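4.2 Workcell and task set for the Skevum kit
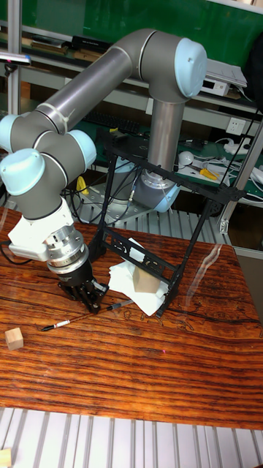
Figure 5. Workcell used for the Skevum trials, with the gripper beside the thin brush. The black metal frame and one of the wooden cubes are to its right.

The Skevum kit is sold by Ruotsalainen as an add-on for small research arms. It consists of a gripper, a mounting bracket and a software licence that covers demonstration recording and playback. We bought one kit at list price and tested it in our lab at Loststead over a single term. The supplier had no part in choosing the tasks and did not see the results before submission.

The arm was fixed to a base of aluminium extrusion behind a low wooden table. We kept the table's glossy finish because Skevum's documentation says the kit copes with reflective surfaces, and we wanted to check that claim under ordinary room lighting. Objects were everyday items in mixed colours and sizes. The small wooden cubes are paler than the table grain, and the brush has a narrow barrel that leaves little room for error when the fingers close.

Operators recorded 1178 demonstrations across 6 tasks. Of these, 313 were removed before training, mostly for dropped objects or for recordings that stopped early. The tasks with the metal frame lost the most. Its bars limit the directions from which the gripper can reach a cube, and operators often had to back out and start over.

Setup was straightforward. The bracket fitted the arm's wrist flange without modification, though the cable supplied was stiff and had to be rerouted twice. Calibration followed the printed guide and needed repeating whenever the table was moved. The recording software did not warn us when calibration had drifted, and we consider this the main weakness of the product as delivered on 11/10/21. A later software release, installed in February, added a manual check but no automatic one.

For comparison, the same tasks were run with the Steltau gripper described in Section 4.1, using the same table and the same operators.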